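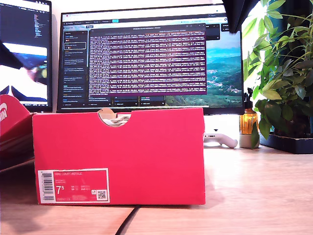 Court Royale box, size 7.5, on the desk by the monitor.

28 Jan 2026

Packaging day. Shelf measured first, before anything got moved: 800 mm clear between the uprights, 114 mm under the lower rail. The shoeboxes don't go under the rail on their flat side with the lid on, and I'm not going to force them. On the long side they take up less shelf but the lid wants to swing open. Elastic band round the middle for now.

The thumb notch is handy for pulling a box forward when there are others either side of it. It also lets dust in. For tissue and other soft packing that hardly matters. For anything with a thread or a bearing it does, so those stay in the Halonen tubs.

Rule we agreed back in August, repeated because it slipped: the box keeps its own maker's label, and ours goes on the opposite end. Don't stick over the barcode or the size. If a pair ever has to go back, the shop at Wusach wants the label clean, and last time we spent a lunch hour with a hairdryer getting a sticker off.

Tissue: fold it in four and leave it in the box. Loose tissue in the drawer turns into a ball by the end of the week and then gets thrown out, and then we buy more.

Plastic next. The big clear stuff is the awkward part. It won't stay folded, it slides off whatever you put it on, and it covers the pen you need. Tried three ways:

Folded flat and weighted with a book. Fine until someone wants the book.
Rolled round a cardboard tube. Neat, slow, needs two hands and tape.
Knotted. Quick, takes up the least room, and the creases never come out.

I'm going with the roll for large sheets and the knot for ordinary bags. Anything torn goes straight to soft plastics. The sack for that holds 100 litres and lives behind the door, and it can go over to Tirnstead when it's full.

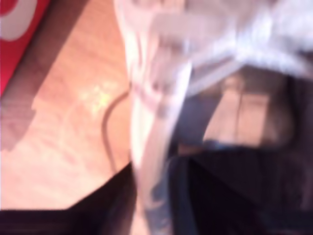

Piret Priedītis disagrees about the knots. Her view is that a knotted bag only ever gets used as a bag, whereas a flat one can go over a wet paint tray or round a brush, and that we should flatten the lot and cut them down one side. She would also like the tape dispenser back on the left of the desk, where it was before Gistuvar started.

Fair on the first point. I've started a flat pile in the second drawer and we can see which gets used. The dispenser is back on the left.

Ryszard Czerwiński asked whether the lids can be kept apart from the boxes and used as trays. Yes, for spare lids. A box with no lid gets flattened for card. 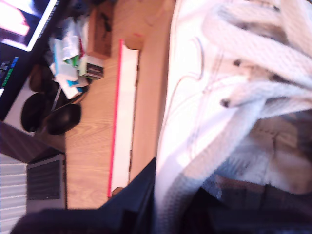

CLOTHS AND SOFT ITEMS

White waffle goes on top of the pile, dark things underneath, so any fluff shows on the dark and can be picked off before it travels. Shake it out away from the desk. Fold to shelf depth and put the fold facing out.

Don't use the waffle cloth for screens. It drags. The smooth grey ones are for screens.

Headphones get moved before cloths are folded on the desk, cable included. A cable caught in a fold is easy to miss.

Still to do: go through the papers and cards by the small boxes, keep receipts, recycle the rest. Order labels, one roll of 4000 is more than we need so ask Halonen for a part roll. Second elastic band for the tall box.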